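# Chapter 6. Reading Contact from Camera Views

A robot that opens a door, lifts a pan or slides a tray has to touch the thing first. Much of the work in mobile manipulation therefore comes down to one question, asked many times per second: is the gripper in contact with the object or not? Force sensors can answer it directly, but many robots carry none in their fingers, and many recorded data sets leave force out. What remains is the camera.

This chapter is about a method for labeling contact from pictures alone. It was worked out by Nayeli Ayala and Crisóforo Aguirre in the Ekano project, using a two-armed robot in a simulated room. The method is simple enough to repeat with a small team. Most of the chapter deals with the places where it goes wrong.

You will need the material on camera frames from Chapter 3 and the short section on labeler agreement at the end of Chapter 5. No new mathematics is introduced until Section 6.4.

Consider first the view from the robot's head. The camera looks down over the torso, with both arms reaching away from it. In the view below, the left gripper is close to the lower front of a brown refrigerator. A labeler working quickly may well mark this as contact. A second labeler may say the gripper is only near the door. Each has a fair case, because a camera above the arm gives little information about a small gap that lies along its own line of sight. 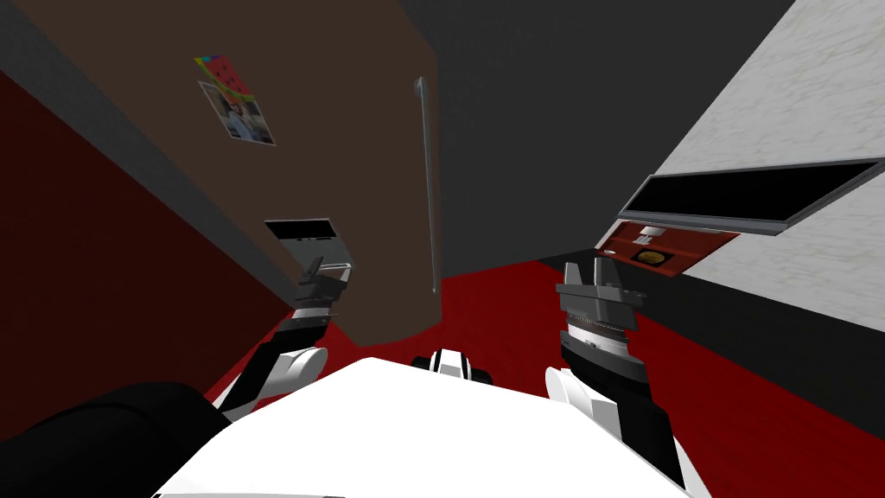

## 6.1 Three labels instead of two

Early versions of the Ekano labels had two values, *contact* and *free*. Labelers were told to pick whichever seemed more likely. The result looked clean on paper, but the hard frames were being settled by guesswork, and the guesses leaned one way. People who saw a gripper near a handle expected it to grasp the handle, and they labeled what they expected.

The revised method uses three values:

- **Contact.** At least one finger touches the object, and the labeler can point to the place.
- **Free.** Background is visible between the object and every part of the gripper that could touch it.
- **Open.** Neither of the above can be shown from the view.

The third label is the important one. *Open* is a statement about the view and says nothing about the gripper. The same instant can be open in one camera and free in another, and the method depends on keeping those two records apart until the last step.

Labels are also given per gripper. A two-armed robot often has one hand at work while the other waits, and a single label for the whole robot hides this. In the next view, the left gripper meets a long tan plank. The right gripper is open, empty and pointed toward the back wall. The correct record has two entries, *contact* for the left and *free* for the right. A labeler who writes only "contact" has thrown away half of what the picture shows.
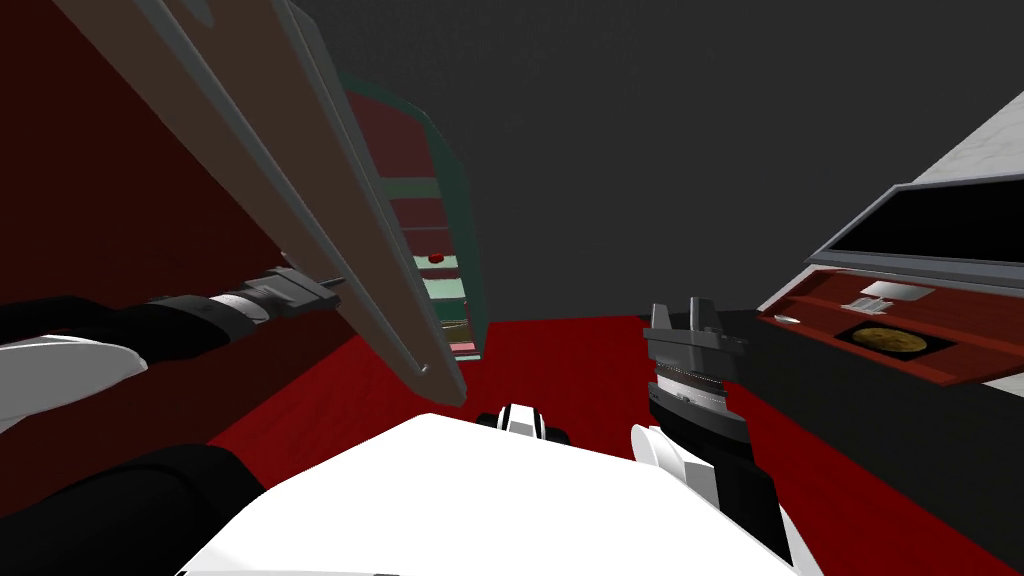 Per-gripper labels take longer to write. Ayala timed both forms during the pilot and found that the extra time went mostly to the idle hand, which labelers tended to check twice. She kept the longer form anyway. When the labels were later used to train a contact detector, the idle hand supplied most of the *free* examples, and the detector trained without them fired whenever it saw a gripper of any kind.

One further rule concerns partly hidden objects. If an object runs past the border of the view, the labeler judges only the part that can be seen. Labelers are not allowed to reason from the previous frame, even when the previous frame makes the answer plain. Temporal reasoning is added later, by a separate process described in Section 6.5, and mixing it in at this stage makes the errors impossible to trace.

## 6.2 Adding the gripper view

The second source is a camera placed so that it looks along the gripper toward the work. Its strengths and weaknesses are close to the reverse of those of the head camera. It shows the fingers large and sharp, and a gap between finger and object is often easy to see. It shows very little of the room, so a labeler may have trouble saying which object is involved at all.

Take a gray rod that passes between two open fingers. From a distance this is easy to mistake for a grasp, as the rod is exactly where a grasped rod would be. Seen from close by, there is brown background between the rod and the right finger and a wider band of it between the rod and the left. By the definitions in Section 6.1 the fingers are *free* of the rod. Notice that the labeler does not have to name the rod or say what it is attached to in order to reach this answer. 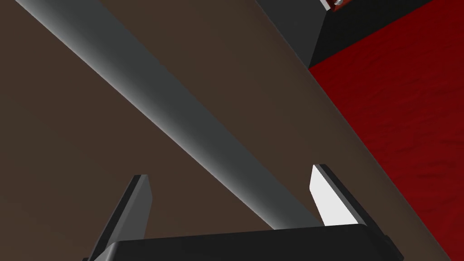 Lighting deserves a word as well. Two fingers of the same gripper can differ greatly in brightness when they face the light at different angles. In the Ekano pilot, several labelers read a bright finger face as a highlight caused by touching something shiny. Training examples with one bright and one dull finger were added to the guide, and the mistake became rare.

## 6.3 The Alvarado comparison

The full test of the method is known as the Alvarado comparison, after the computing room in which it was run. It covered 561 episodes, all recorded in a simulated room called Bidcombe. From each episode 6 moments were drawn, and two labelers worked independently, first with the head view and then with the gripper view added. Because the episodes were simulated, the true contact state was available from the physics engine and could be compared with the labels afterward.

With the head view alone, the labelers disagreed on at least one moment in 68 episodes. After the gripper view was added, 60 of those were settled, and in each the agreed label matched the physics engine. The rest stayed in dispute. Aguirre examined them one by one and found that a finger was hidden behind the object in both views, so neither labeler had been careless.

Two limits should be kept in mind before this result is carried elsewhere. Simulated surfaces are clean and evenly shaded, and edges are sharper than those a real camera would record. The simulated cameras were also free of motion blur. A later trial on the hardware robot at Kastthorpe produced far more *open* labels, and the reasons are taken up in Section 6.6.

We now turn to the combination rule itself, starting with the case in which the two views give different labels and neither of them is *open*.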